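Prakero Reach-In: demonstrations and results for reaching through small openings

Last updated: March 20, 2018

# Prakero Reach-In

Hello, and thank you for stopping by! Prakero Reach-In is a small collection of robot arm demonstrations, along with the training code we used on them and the results we got. Everything in it is about one narrow skill, which is getting a multi-fingered gripper through an opening that is only a little bigger than the fingers themselves. We worked on this for longer than we would like to admit, and we are putting it out because a few people at other labs asked for the recordings and we got tired of sending them one folder at a time.

If you only want the short version: there are 554 demonstrations in the release, 273 of them have contact labels, and a policy trained with the labels does better than one trained without them. The longer version is below, with the warts left in.

## Why lids

Most of the grasping data we had on hand at Ridwood was made on open tables or open bins, where the fingers can come in from nearly any direction and a small error in position doesn't cost you much. We kept running into trouble as soon as there was an edge close by. The policy would come down at a fine height and a fine angle, one finger would land on the rim, and then the whole hand would sit there pushing. The wrist camera is not much help at that point, because the hand itself is covering the very thing you want to look at.

So we picked the plainest version of the problem we could think of, a container with a hole in the lid, and stayed with it. 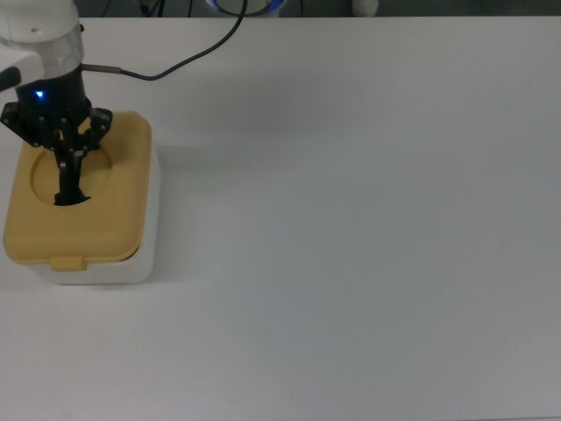
The method is a two-stage one, and we call the stages "hover" and "settle" (the folder names in the release follow this). In the hover stage the policy looks at the head camera and proposes a target point and a wrist angle. In the settle stage it makes small corrections on the way down, using the camera together with the motor currents in the fingers, until the tips are past the rim. The switch between the two happens at a fixed height, and we tried to be clever about that height for a good while before giving up and writing in a constant. What makes settle hard is plain enough with the yellow lid: once the dark fingertips are down inside the hole, the hand covers part of the circle you were aiming at, and the dark hub of the gripper hangs right over it. The camera can still see the outer edges of the lid, though, and we found that the policy leans on those much more than we expected. When we blurred the lid's outer edges during testing, settle got clearly worse, while hover hardly changed.

## What is in the release

- `demos/` has the 554 demonstrations, one folder each, with head camera frames, joint positions, finger currents and a short text note from the operator.
- `labels/` has contact labels for 273 of the demonstrations. A label marks the first touch on the rim and the moment the tips clear it.
- `splits/` has the train and test lists. Please use these if you plan to compare with our numbers.
- `train/` has the training scripts for both stages.
- `replay/` has a little viewer that plays a demonstration next to its finger currents. It is slow on long recordings, and we are sorry about that.

The operator notes are uneven. Some are a full sentence and others just say "ok" or "again." We thought about cleaning them up and decided to leave them be, as the odd one turns out to be the only clue to a strange recording.

## Results

We ran 80 test trials for each version of the policy, with the container moved to a new spot on the table before every trial. A trial counts as a success when the tips clear the rim without the arm hitting its force limit. With the contact labels, the policy succeeded in more of the trials than it did without them, and most of the gain came from cases where the first touch was on the near side of the rim. The full trial logs are in `results/`, failures included, and we would much rather you read those than trust a single number from us.

We also trained with 5 different random seeds. The spread between seeds was wider than we were hoping for, so please keep that in mind before getting excited over a small difference.

## Known problems

The lighting in these recordings is soft and even, and the tabletop is a plain light color. We have done very little testing on busy backgrounds, and what we did try was not encouraging. Shiny lids are a weak spot as well.

Time stamps on the finger currents drift a little against the camera in the earliest recordings. The script `train/align.py` fixes most of it, and you should run it before anything else. We forgot to do so ourselves once and lost a week to it.

Lastly, the policy has no notion of what is inside the container. It gets the fingers through the hole and stops there. Picking something up and bringing it back out is its own project, and we have only just begun on it.

## Using it

You are welcome to use the data and code for research and teaching. If you publish something with it, a mention of Prakero Reach-In is all we ask. If you find a broken recording, send us the folder name and we will take a look. We plan to put out a corrected set of labels in July, so reports that reach us before then are especially welcome.

Related items

Plevier Rim Labels: notes for annotators
Prakero Hover: target proposals from a head camera
Park Bench Trials: moving the container between runs
Ridwood replay viewer: setup and shortcuts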